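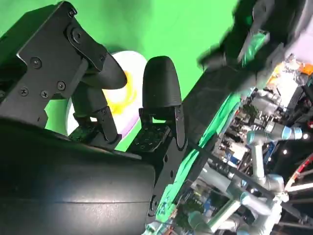

A reader going by Skekov left this under last week's post: you keep going on about rolls but what do you put them ON, because mine always look sad and I think it's the plate. Green cloth, white plate, roll in the middle, looks like a hospital lunch.

Fair. Also a good question and I've got half an hour before I need to be out of the door so let's do plates and bowls and rolls, quickly.

First thing. A flat plate is fine for one slice of something. It is not fine for a roll, a roll on a flat plate slides about the minute you pick the plate up and then you're on your hands and knees under the table. Ask me about Monday. A bowl holds it still. Doesn't need to be deep, just needs a bit of a side. I resisted this for years, bowls were for soup and cereal, end of. My mother would of had a fit at bread in a cereal bowl.

Second thing, colour. I used to be white china only. Then I got the Tremano bowls in the sale, the small ones, and I've hardly used a white plate since. Anything pale with a bit of colour in it makes bread look more golden. Bright green underneath helps too, sounds horrible, isn't. I know Skekov blames the green but I'd keep it and swap the plate.
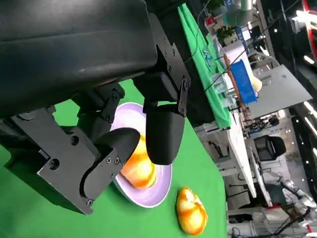

One roll in the bowl, one waiting its turn on the green.

Right, the rolls. Lots of you asked about sizes again. What I do at home: 800 g of strong flour makes a batch that keeps us going most of a week if I freeze half. I weigh each bit of dough at 60 g for small ones, 104 for the ones we have with soup. Yes 104. No I don't know why, that's what the first good one weighed and I've stuck to it ever since. Round them, long them, fold the top over if you fancy, I'm not fussy about shape and you shouldn't be either. A tray of identical rolls looks like a shop did it.

Shiny top = egg yolk and a splash of milk, brushed on twice. Once before the last rise and once just before the oven. If you only do it once you get patches, which I quite like to be fair. Darker bits here and there. More like the ones from the bakery in Berkau, where we used to stop on the way to the coast and eat them in the car with the windows steamed up. Never managed to copy those properly. Theirs had something in the dough, potato maybe? If anybody knows, comments please.

Don't put them in the bowl hot. Bottoms go soggy. Wire rack, leave them alone, go and do somthing else. I'm bad at this bit.

And not too many in one bowl! One, two if they're small. Piled up is for a basket with a tea towel in it, different thing, different post. Spare ones can sit straight on the table if it's clean, I really don't mind a roll on the table, crumbs either way.

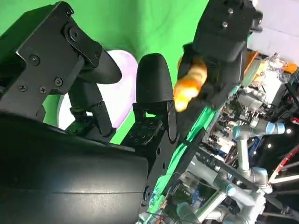

More of the green, and something orange up in the corner.

While I'm on it, cloth. Mine get folded up and shoved in a drawer, so the creases are in for good by now. I've stopped ironing. I did iron once for visitors and it looked exactly the same by the time the butter was out. Plain is better than patterned under bread, patterns and crumbs together make my eyes go funny. Go for something that can have a hot wash. The Nutsugah one I bought in November faded after a few goes and I'm still a bit cross, it wasn't cheap.

Someone else wanted to know about lidded bread bins, are they worth the room. Don't have one. Freezer bag, clip, done. Crust goes soft but five minutes in the oven sorts it.

Oh and the blog went past 1,000 comments, most of them about butter. Thank you, I do read them, I'm just slow.

Skekov, try the bowl. Tell me how you get on. Soup next time, if I get the big pan back from next door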